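Moulinet spinning Pomska 3000

Publié en août par la rédaction matériel
4 commentaires | 17 partages

Le Pomska 3000 est un moulinet à tambour fixe destiné à la pêche aux leurres en estuaire et depuis les digues. Il remplace le modèle précédent de la gamme, dont il reprend le bâti et la manivelle, avec un frein redessiné et un galet de pick-up monté sur roulement étanche. Rovbridge le propose en deux tailles, 2000 et 3000, sur un corps commun. Seuls la bobine et le rotor diffèrent.

Bâti et rotor

Le bâti est en aluminium usiné, le rotor en composite chargé carbone. Le flasque latéral est vissé et se démonte avec la clé fournie. La visserie est en inox. L'axe principal est guidé par deux roulements, l'anti-retour est à rouleaux, sans levier de débrayage. Le pick-up se referme à la manivelle ou à la main ; la fermeture manuelle est recommandée avec une tresse fine, pour limiter la formation de boucles sous le galet.

Transmission

Roue de commande en alliage forgé, pignon en laiton. L'oscillation est assurée par vis sans fin, avec un croisement serré adapté aux tresses de faible diamètre. Deux rondelles de calage sont livrées dans la boîte. Le montage d'usine convient à la plupart des tresses à huit brins. Si le fil s'accumule vers l'avant de la bobine, retirer une rondelle ; s'il s'accumule vers l'arrière, en ajouter une.

Frein

Le frein avant comporte une pile de disques en carbone légèrement graissés, protégée par un joint à lèvre sous le bouton. La plage de réglage utile couvre un peu plus d'un tour. Pour le bar et la dorade au leurre souple, un réglage au quart de la résistance de la ligne donne un départ régulier. Desserrer complètement le bouton avant stockage.
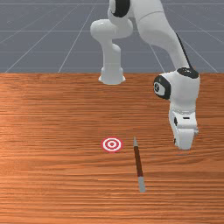 Peut-on utiliser le Pomska 3000 en mer toute l'année ?

Le moulinet est conçu pour l'eau salée, à condition d'être rincé à l'eau douce après chaque sortie, frein serré, puis séché à l'air libre avec le frein desserré. Il n'est pas prévu pour l'immersion. En cas de chute dans l'eau, ouvrir le flasque, sécher et regraisser avant la sortie suivante.

Bobine et garnissage

La bobine est en aluminium, à lèvre biseautée, avec un insert en caoutchouc qui évite le glissement de la tresse. Aucun fond de ligne en nylon n'est nécessaire pour bloquer le premier enroulement. Remplir jusqu'à un à deux millimètres de la lèvre. La bobine de la taille 2000 ne se monte pas sur le rotor de la taille 3000. Les bobines supplémentaires sont vendues seules, sous la référence 1062, et livrées avec leur pile de disques.

Association avec la canne

La taille 3000 s'équilibre avec les cannes Natach de longueur moyenne, en puissance légère à moyenne. Sur une canne très courte, la taille 2000 est préférable. Le pied est au format standard et entre dans les porte-moulinets à vis courants. Sur les porte-moulinets à capot profond, vérifier que l'arrière du pied est bien engagé avant serrage.

La manivelle se visse directement dans la roue de commande et se monte à gauche ou à droite. Le bouton d'origine, en mousse dense, peut être remplacé par le bouton rond Khương, vendu séparément avec son axe et ses deux roulements.

Entretien

Une goutte d'huile fine sur le galet et sur l'axe du bouton de manivelle toutes les cinq ou six sorties. La graisse du bâti est à renouveler une fois par saison en usage régulier. Ne pas huiler l'anti-retour : un excès de lubrifiant provoque un retour en arrière de la manivelle au ferrage. Les disques de frein ne doivent recevoir que la graisse livrée dans le tube gris. Les solvants et les dégrippants en aérosol sont à proscrire, ils attaquent les joints.

Pièces détachées

La vue éclatée comporte 38 repères. Les pièces d'usure (galet, ressort de pick-up, joint de bouton, disques) sont tenues en stock et expédiées à l'unité. Pour toute commande, indiquer le numéro de repère et la taille du moulinet, gravée sous le pied. Le rotor et le bâti ne sont pas vendus seuls ; leur remplacement passe par l'atelier.

Contenu de la boîte : moulinet, manivelle, clé de flasque, deux rondelles de calage, tube de graisse, housse en néoprène, vue éclatée.

Garantie de deux ans, hors pièces d'usure et dommages dus au sable ou à un défaut de rinçage.

Articles récents
Cannes Natach : choisir la puissance pour le leurre souple
Tresse quatre ou huit brins en estuaire
Remplacer un ressort de pick-up
Bouton de manivelle Khương : notice de montage
Têtes plombées : grammages et courant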